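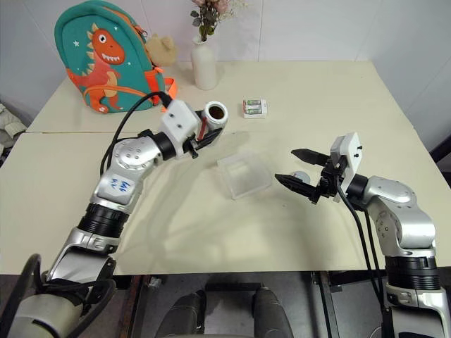 The Altumell insulated mug costs 55 pounds, and for that money I expect it to do something my old one doesn't. Skindska, who make it, say it will keep coffee "at its best" through a working morning, a phrase that could mean almost anything. Most of us already own a plain white cup with a thick rim and a dark brown inside, and that sort is still what I measure every newcomer against. It goes in the dishwasher and asks nothing of me.

So, the heat. I filled the Altumell at eight, put the lid on and left it on my desk. By eleven the coffee was warm enough to drink without pulling a face. That is better than an open cup, obviously, but my battered Ondidik flask managed the same and cost 20 pounds several years ago. I ran it again with tea and got the same answer.

The lid is my main complaint. It has a sliding catch that feels fine when new, then starts to stick once milk has got under it. You can prise the seal out to clean it, with a butter knife and some patience, but getting it back in flat took me three goes. The leaflet shows it popping in with one thumb. I'd like to meet the thumb.

Skindska also say the coating is good for 2000 washes. I can't test that and I doubt many buyers will either - at one wash a day it's well over five years. Mine has a faint mark near the base after a month, which may be my fault.

In its favour, the handle is a decent size, it doesn't drip when you pour from it, and the base grips a slippery desk nicely. It fits under my coffee machine too, which the taller Michiels mug didn't. I just can't see where the rest of the money went.

If someone gives you one, you'll probably use it. I'd wait for a sale, or buy the Ondidik and spend the difference on coffee.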